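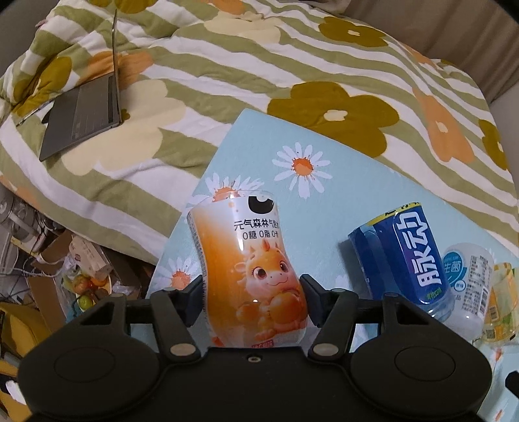

Attachment 1: Guest bedroom, Deltstead House, bottle and daisy mat on the bed

To: Residents' list, Deltstead House
From: Hagos Hailu, Household Services
Subject: Re: Drinks in the bedrooms and use of the daisy mats

Dear residents,

Thank you to those who replied to the notice on bedding care. The question below was received from Jiahui Pan and is answered on the list for the benefit of all floors.

On 29/05/2021, Jiahui Pan wrote:
> Dear Mr. Hailu,
> The notice asks us to keep drinks off the bed covers, but the
> rooms on our corridor have very little shelf space. Zihan Xu and
> I both work on our beds in the evening. May we put bottles on
> the light blue mat, or does the rule cover the mat as well? Also,
> are empty bottles to be left in the room or carried down?
> Regards,
> Jiahui Pan

The rule concerns the bed covers themselves. Closed bottles may be placed on the mat, provided that it is laid as flat as possible. The quilted covers fold and rise easily, and a mat placed over a fold will not hold a bottle upright. Bottles should be laid down in that case, with the cap tightened.

Laptops are a separate matter. The first attachment shows an open laptop on the same cover as the mat. This is permitted, but residents are asked to move the laptop to the desk before opening any drink.

Bottles awaiting collection may be kept together on the mat, as in the second attachment, where six plastic bottles are laid out on the daisy print. They should not be left there overnight. Please carry them to the bins beside the Prirkutine staircase, which are emptied at 12 noon. Each bin holds 28 pounds and should not be filled above the line.

The flowered covers are washed by Neltetti at the end of May. Covers with drink stains must be handed in separately, with the room number on the slip. Replacement mats may be requested from Thaddäus Ammann at the Conceição desk.
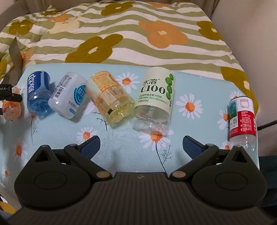 Handing in bed covers

Please remove all items from the bed, including mats, before folding the cover. Covers are to be left outside the door with the slip pinned to one corner.

Hagos Hailu
Household Services, Deltstead House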